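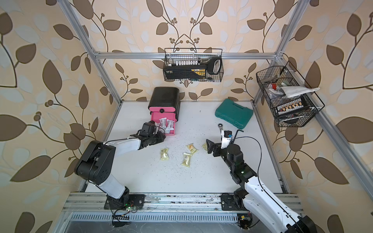
Snack packets in the pink drawer.

Ticket: Tree inventory import, park trees missing
Opened by: Mafalda Calado, Tudau parks office
Assigned to: Svenja Gasser, Drurkanum support
Status: waiting on customer

Mafalda, 2021-12-08, 9:40
Our September survey has 3,855 trees in it. The map has 3,190. I would like to believe we did not lose a small forest over lunch.

Svenja, 10:15
Can you send the import log? Also, which columns did you map to Site Type?

Mafalda, 10:32
Log attached. Site Type is mapped to Site Type. I was feeling adventurous.

Svenja, 11:20
Thanks. Most of the skipped rows say "park tree" and your lookup list only knows "Park". The importer drops what it can't match and then reports success. I've raised that with the developers, again.

Mafalda, 11:48
Fixed the list and ran it again. Now 27 lindens are in the river.

Svenja, 12:05
Are those the rows from the Amik tablets? They save longitude and latitude the other way round from your other crew's. Please send me just those rows and don't move anything by hand.

Mafalda, 12:11
I have moved one. It looked cold.

Svenja, 12:14
Please send its tree ID too.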